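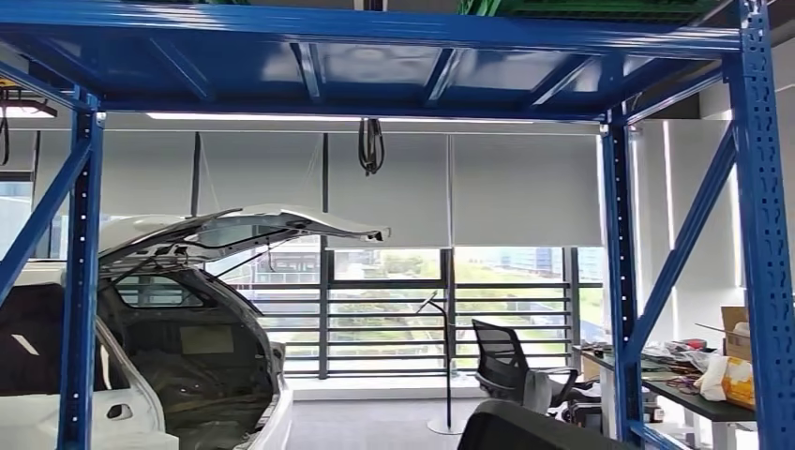
Teleop demos vs. hand guiding for rack to trunk transfer

Forum: Manipulation and Teaching
Started by omaldonado, 9/30/26

omaldonado
We are teaching a two-arm mobile unit to take a crate off the top deck of a rack and put it in the back of a car with the tailgate up. The rack is blue steel with perforated uprights and diagonal braces, and the car is parked on the other side of it. Behind the car is a wall of windows with gray roller blinds, usually half down.

So far I have 90 demos by remote control, using the Fisell leader arms. The policy trained on those gets the crate off the deck fine. It has trouble turning past the upright and then lowering the crate into the cargo area. It tends to stop with the crate level with the tailgate and hang there.

I can also put the arms in free-drive and move them by hand. Has anyone mixed the two kinds of demos for one task? Is it worth the time?

Oriana Maldonado

ptarmigan_k
I wouldn't mix them. When you hand guide, your own arms and shoulders end up in the wrist camera and half the time in the head camera too. The policy sees a person standing at the rack in every good demo and then no person at run time. We lost most of May to that on a bin task.

gantry_steve
Depends what you use the hand guiding for. I use it to record waypoints only, no camera data. Then I replay the waypoints with the person out of the way and record the video during replay. That gets rid of the arm problem.

ptarmigan_k
Replay only works if the crate is in the same place every time. Hers is coming off a rack deck and going into a car. I doubt the car is parked to the inch.

gantry_steve
You put tape on the floor.

omaldonado
Floor is carpet, but tape holds on it well enough. I move the car a little between sets on purpose, so replay would have to be redone each time. The crate also moves on the deck.

Where are you watching from, by the way? I drive by head camera only and I look straight through the rack at the car. The left upright covers part of the side of the car from there.

lowell_b
That is probably your hanging problem. If the operator can't see the lip of the cargo area, the operator slows down and waits. The policy learns the wait. Go through your demos and look for stretches where the arms don't move. I had a set of 748 and threw out 80 for pauses alone. The next training run was clearly better and I didn't collect anything new.

omaldonado
Checked 11 of them tonight. There is a pause before the lowering part in all but two. The longest is when I was trying to work out where the edge of the tailgate was.

lowell_b
Cut the pauses or redo those. Cutting is faster. Keep a few frames on each side so the arm speed doesn't jump.

dai_user_nm
We run the Dai headset for remote control and have the same issue with depth. White car, white panel overhead, light coming in low under the blinds. The dark liner in the cargo area gives you nothing to judge distance by. I put a strip of masking tape along the inside of the trunk for practice runs and took it out later.

ptarmigan_k
If you take it out later, the policy has trained on tape it won't see.

dai_user_nm
I said practice runs. They weren't in the training set. It was to train the operator.

ptarmigan_k
Ok, missed that.

hexdriver
Close the blinds all the way or raise them all the way while you collect, and write down which. Mine were left partway and the light changed through the afternoon. The grasp got worse after lunch and I spent a week on the gripper.

gantry_steve
I'd do the opposite and collect at all of them. You want the variation.

hexdriver
With thousands of demos, sure. With 90 I would get it working in one light first.

omaldonado
I'm with hexdriver on that for now. Also, the desk on the right is full of cables and small parts, and it shows up between the uprights in every recording. Should I clear it?

lowell_b
Leave it, but don't leave it the same. Move some things around between sets. If it is identical every time the policy can use it to figure out where the base is.

Taltico_fan
Has anyone tried the Gundarier pedal for this? You hold it down to record and let go to pause recording. No trimming after.

gantry_steve
Tried it. I kept letting go by accident in the middle of a lift. You also get a jump in the data if the arm drifts while you're off the pedal. Trimming by script is safer.

omaldonado
Plan for the next two sessions:

Trim the pauses in the existing set and retrain before collecting more.
Add a second view for the operator from the tailgate side. Not recorded.
Blinds all the way down, car moved between sets, desk shuffled.
No hand-guided demos for now.

I will post the result with the trimmed set first so it can be compared.

ptarmigan_k
Post the failure clips too, if you can. Mainly whether it still stops at the same height.

omaldonado
Will do. The trim script is running now.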